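Plurdale grip pad set, revision 7
Part 755, for two-finger grippers
Supplied by Jevport

Status: on sale again, with a safety notice. Please read the notice before fitting.

What it is
A pair of replacement pads for kitchen and food-handling arms. Each pad slides over the fingertip and is held by one screw from the back. The set comes with two pads, two screws, a spare screw and a fitting card. You will need a small hex key, which we don't supply.

Safety notice: slow release
In February we stopped selling revision 6. Customers had reported that the gripper would close on a piece of food and then fail to let go when told to open. In two cases the arm carried on to its next move with the food still held, and one plate was knocked to the floor. No injuries have been reported to us.

Ebuka Nnaji traced the fault on our test bench. The screw on revision 6 could work forward and catch on the inner frame of the finger. The motor then stalled at part travel, but the controller read the stall as a finished move and reported the gripper open.

Revision 7 has a shorter screw and a deeper seat. It ran 2,423 open and close cycles on the bench without catching. Controllers running Sornell software also need the stall check turned on, under Gripper, Limits. It is off by default.

Who is affected
Anyone with revision 6 pads. The revision number is moulded on the back of the pad, near the screw hole. Revision 5 and earlier use a clip and do not have the fault.

What to do
Stop the arm and switch off power at the wall.
Remove both pads, even if only one has given trouble.
Fit revision 7 and turn the screw until it sits flush.
Turn on the stall check, then run ten empty cycles at low speed before handling food.

Simulated kitchen task, two views:

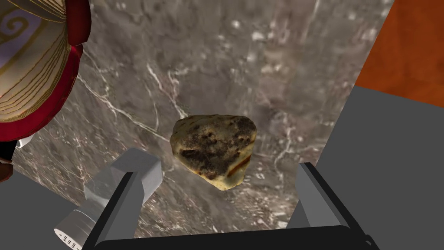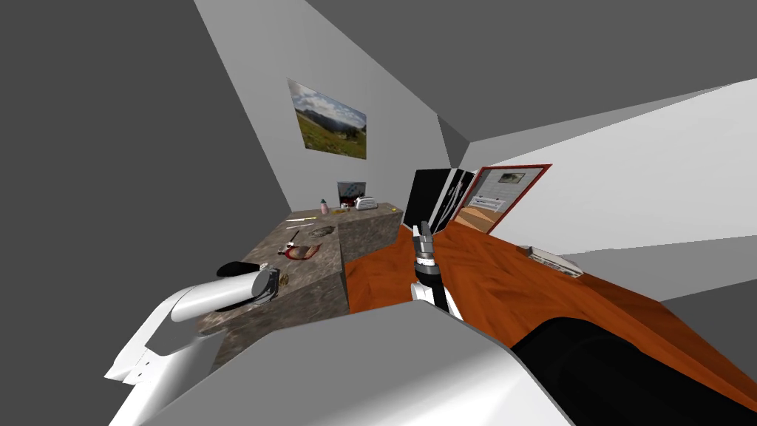
Service life
Change the pads every 1,000 hours of use, or sooner if the face is cut or has gone shiny. Wash by hand in warm soapy water. Do not put them in a dishwasher, as the heat can lift the pad from its backing.

Fits
Bashir two-finger grippers, standard and long reach. Does not fit the Bashir three-finger model.

Exchange
Revision 6 pads are exchanged free of charge, opened or unopened. Send them to the Jevport returns desk with your order number. We don't need the screws back.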